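Der Turm auf dem Küchentisch

Kleine Holzklötze, kreuzweise gestapelt: Das Spiel ist seit Jahrzehnten in den Wohnzimmern, und noch immer wird darüber gestritten, wie man es richtig spielt. Ein Besuch bei Leuten, die ihre Klötze selbst sägen.

Im Vereinsraum von Lorkemden riecht es nach Bienenwachs und Filterkaffee. An vier Tischen wird gebaut, am fünften wird diskutiert. Es geht darum, ob man einen Klotz, den man einmal berührt hat, auch ziehen muss. Hatice Ağca findet: nein. Volodymyr Holovko findet: unbedingt, sonst dauert die Partie bis Mitternacht. Die beiden führen dieses Gespräch seit dem Januar, in dem sie sich hier kennengelernt haben.

Ağca ist gelernte Tischlerin und hat einen großen Teil der Spielsätze gemacht, die in den Regalen stehen. Angefangen hat sie mit Resten aus der Werkstatt, vor allem Buche und Ahorn. »Ein gekaufter Satz ist völlig in Ordnung«, sagt sie. »Aber wenn man einmal selbst gesägt hat, achtet man auf andere Sachen.« Auf die Maserung zum Beispiel. An den Stirnseiten, wo die Fasern quer durchtrennt sind, nimmt das Holz Schmutz und Handfett schneller auf als an den Längsseiten und wird mit der Zeit dunkler. An alten Sätzen kann man ablesen, welche Klötze oft in der Hand waren.

Die Form ist schnell erklärt. Ein Klotz ist dreimal so lang wie breit, damit drei davon nebeneinander ein Quadrat ergeben. Die nächste Lage kommt quer darauf. In der Höhe ist der Klotz etwas flacher als breit, und genau dort wird es beim Selberbauen schwierig. Sind alle Klötze exakt gleich dick, tragen alle gleich viel Last, und keiner lässt sich leicht herausschieben. Ein guter Satz braucht kleine Abweichungen. Ağca schleift deshalb von Hand nach und misst danach nicht mehr. Mit der Schieblehre, sagt sie, habe sie sich schon einen ganzen Satz verdorben, der am Ende so fest saß wie eine Ziegelmauer.

Lackiert wird in Lorkemden nicht. Lack macht die Flächen erst zu glatt und später, wenn die Hände warm werden, stumpf und klebrig. Unbehandeltes Holz gleitet gleichmäßiger, nimmt aber Feuchtigkeit auf. Wer seinen Satz im Keller lagert, merkt das im Herbst. Holovko bewahrt seinen im Schlafzimmer auf, in einem Leinenbeutel, und legt ihn eine Stunde vor dem Spiel offen auf die Fensterbank.

Über den Untergrund wird weniger gesprochen, obwohl er mindestens so wichtig ist. Ein Tisch, der federt, verdirbt jede Partie. Tischdecken sind beliebt, weil sie den Lärm dämpfen, aber sie werfen Falten, und auf einer Falte steht die unterste Lage schief. Besser ist eine feste Matte, die von selbst flach liegt und groß genug ist, dass die Teile beim Einsturz nicht gleich auf die Tischplatte schlagen. Bei dunklen Matten findet man helle Klötze hinterher schneller wieder.

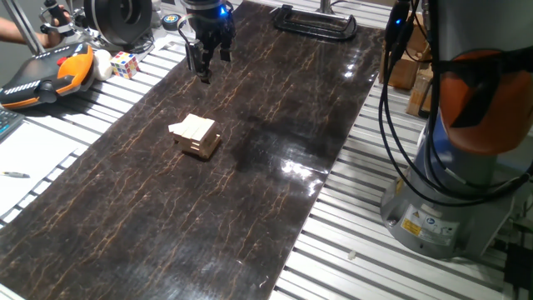
Ein glänzender Belag hat allerdings seine Nachteile. Unter einer Deckenlampe spiegelt er, und wer tief sitzt, sieht dann die Fugen der unteren Lagen schlechter. In Lorkemden hat man deshalb die Lampen über zwei Tischen umgehängt. Chantal Lévesque, die an diesem Abend den Anfängertisch betreut, rät außerdem dazu, vor dem ersten Zug einmal um den Turm herumzugehen. Steht irgendwo ein Klotz über, schiebt man ihn mit der flachen Hand zurück. Dem Plastikwinkel, der vielen Sätzen beiliegt, traut sie nicht. Er richtet zwei Seiten aus und lässt die anderen beiden, wie sie sind.

Ihre Anfänger lernen zuerst das Tasten. Mit einer Fingerspitze drückt man leicht gegen die Stirnseite. Gibt der Klotz nach, trägt er wenig und kann heraus. Gibt er nicht nach, lässt man ihn in Ruhe. Mittlere Klötze schiebt man von einer Seite an und zieht sie auf der anderen heraus, äußere löst man mit kleinen Bewegungen nach links und rechts. Erlaubt ist immer nur eine Hand. Man darf sie wechseln, aber die zweite darf den Turm nicht stützen. Am schwersten fällt den meisten das Ablegen obenauf. Wer den Klotz fallen lässt, auch nur aus geringer Höhe, gibt dem Turm einen Stoß nach unten, und der kommt in der Lage an, aus der man gerade etwas entfernt hat.

Bradley Gosling spielt lieber mit wenigen Teilen. Er nennt das »kurzer Turm«: ein paar Lagen nur, dafür mit strengeren Regeln und ohne langes Überlegen. Für Kinder sei das ein guter Einstieg, meint er, weil ein niedriger Stapel beim Umfallen nicht erschreckt und in einer Minute wieder steht. Auch in kleinen Wohnungen habe es sich bewährt. Seine Nachbarin von unten habe sich früher zweimal beschwert, seitdem nie wieder.

Was ein Satz kostet, hängt fast nur vom Holz ab. Im Spielwarenladen Drallwood in der Innenstadt liegen einfache Ausführungen aus Kiefer neben schweren aus Buche. Kiefer ist leicht und bekommt schnell Dellen, vor allem an den Kanten. Dann verhaken sich die Klötze. Wer viel spielt, sollte die Kanten ohnehin alle paar Monate mit feinem Schleifpapier brechen, immer in Faserrichtung und nur mit zwei, drei Strichen. Gereinigt wird mit einem kaum feuchten Tuch. Spülwasser ist tabu, ebenso die Heizung zum Trocknen.

Der Verein hat inzwischen nahezu 600 Klötze im Umlauf, die Schachteln mit den Einzelstücken nicht mitgerechnet. Ağca sortiert sie nach Holzart und steckt in jeden Beutel zwei Ersatzteile. Die Ersatzteile passen oft nicht recht dazu, weil frisches Holz heller ist und sich anders anfühlt. Nach einem Winter falle das kaum noch auf, sagt sie.

Gegen 22 Uhr wird es am Tisch von Holovko still. Er hat einen Klotz in der vierten Lage berührt, und der sitzt fest. Ağca sieht ihm zu und sagt nichts. Er zieht ihn trotzdem.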